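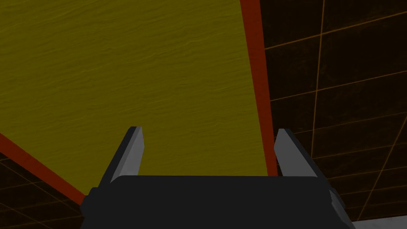 I have been meaning for a long while to write something in defense of the ugly simulator, and now that our little corner of the field seems to be falling in love with beautiful ones, I suppose this is the time. I work on grasping and placing in simulation, which means that I spend most of my days looking over the back of a gripper that does not exist at rooms that don't exist either. After enough years of this you grow fond of the places. You get to know the dark floor with its thin orange grid lines running off into the distance the way you know the tiles in your own kitchen, and a big yellow panel with rust-red edges, filling up most of the view and looking like nothing anybody would ever buy, becomes as familiar as a neighbor's front door. It is not pretty work. I think it has been good work, though, and I'd like to say why before everybody throws the old scenes out.

Let me start with what set me off. Our group keeps a simulator called Sivau, which has been patched and repatched so many times that I doubt any one person could tell you where all of it came from. For years the colors of things in Sivau were picked more or less by chance. A board might be mustard one run and purple the next, the grain on it might ripple in a direction that no grain ever ran, and the lights went wherever the dice sent them. Many readers will know the idea by its grown-up name, domain randomization. The thinking is simple enough that I have explained it to my aunt over pie. If the robot sees enough strange worlds while it is learning, then the real one, when it finally arrives, is only one more strange world, and the robot won't make a fuss.

Then along came Linero, the newer renderer, and oh, it is lovely. I mean that. The first time I saw one of its kitchens I leaned toward the screen to look at the dust on the windowsill. The wood looks like wood, the steel has those soft smears that steel gets, and when you show it to visitors they make a pleased little noise that they have never once made at Sivau. Our students want to use it, our visitors want to see it, and there is a strong feeling going around that the time for silly colors is over. Why teach a robot on a purple table when you can teach it on a table that looks like a table?

It's a fair question, and I want to treat it fairly, because I have asked it myself, usually late in the day with a run going badly. We tried to answer it over the winter, on a project we called Nyaga. We trained one policy in the old scrambled scenes and another in the handsome new ones, with the same arm, the same training time, and as near as we could manage the same objects. Then we put both of them on the real arm and asked them to do 128 grasps apiece, on panels and boxes and trays that neither had met. The pretty policy was better for as long as the lab looked the way we had modeled it. I'll say that plainly, since I have heard people on my own side of the argument mumble it. It was smoother, it hesitated less, and it was a pleasure to watch.

And then in January the lights over the bench were replaced with a colder kind, and somebody needed our usual table and left us a different one, and the pretty policy went to pieces. It would come down beside an edge and close on air, go up, think it over, and close on air again. The scrambled policy went on much as before. It had never been graceful and it was not graceful then, but it found the edges and it took hold of them. I remember standing there with my coffee feeling the way you feel when the old car starts on a cold morning and the new one across the street does not.

I don't want to make too much of one table and one set of lamps. Seven of the failures we logged were my own doing, from a calibration I had put off, and a more careful group than ours might have kept the realistic policy on its feet by varying the realistic scenes too. That is probably where all of this will end up, and I'd be glad of it. You can perfectly well have a renderer that draws honest wood and also moves the lamps about and changes the wood for slate. My complaint is with the order in which people reach for things. They reach for the beauty first, they pay for it in rendering time, and by then there's no budget left for the variety.

The cost is real, and it ought to be talked about more. In the time it took to render 806 of the lovely scenes, Sivau gave us all the scrambled ones we could use and then sat idle waiting for us to catch up. A small group feels that. A group with a large cluster may not feel it at all, and I suspect some of the enthusiasm for realism comes from people who haven't had to wait in line for a machine lately. I say this with affection, having been one of those people for a short and happy stretch of my life.

There is another thing, harder to put a number on, and it has to do with us more than with the robot. A realistic picture makes a person trusting. When I look through a batch of Linero scenes I find myself nodding along, because everything looks right, and it is very easy to miss that the friction on the tray is wrong or that the fingers have sunk a hair into the lip of a box. When I look through a batch from Sivau, nothing looks right to begin with, so I stay suspicious. I check how the thing is lit, where the fingers are sitting relative to the edge, whether there's room for them to close. One student of ours turned up a contact bug that had been living in our code since before she enrolled, and she found it in the plainest scene we have. The same bug was sitting in the kitchens. We had all looked straight at it while admiring the windowsill.

I should be honest about what the ugly scenes do badly, too, because there's plenty. They are no help whatever with glass. They teach a policy almost nothing about what an object is likely to be, so if your task depends on knowing that a mug has a handle and a handle is for holding, random colors on random blocks won't get you there. They also make policies timid. Ours will slow down near any edge at all, having learned from a great many odd worlds that edges are where surprises live, and on a long job that slowness adds up until you want to push the arm along with your own hand. If I were building something to sort dishes I would want the realistic scenes, I would want lots of them, and I'd put up with the wait.

But a good deal of what we ask robots to do is humbler than that. Go to the edge of the flat thing. Get one finger on either side of it. Close, lift, and don't drop it. For jobs like those the shape of the world matters so much more than its finish, and a policy that has been forced to care about shape, because the color lied to it every single time, has learned something I would hate to see us give up. When we put together Etum, our shared set of test scenes, there were 1,347 of them in it, and I was asked, politely, whether the older plain ones might be dropped to make the collection look more up to date. I asked, also politely, that they stay. They are still in there, and I notice that they're the ones that newer methods stumble over most.

What I would ask of people starting out is fairly modest. Before you spend your year's computing on a lovely kitchen, spend one week of it on something hideous. Change the colors until they make you wince, tilt the camera, drop the light down low until half of what you see is in shadow, and find out whether your method still knows where the edge is. If it does, then by all means go and build the kitchen, and send me a picture of it, because I do like to look at them. If it doesn't, I think you would want to know that before the lamps in your lab get changed. And when you write it up, please put the ugly scenes in the paper alongside the nice ones. I have reviewed a good many submissions this year where I had to write to the authors and ask what the training scenes looked like, and more than once the answer came back that they hadn't thought anyone would care to see them.

Posted 22/09/2018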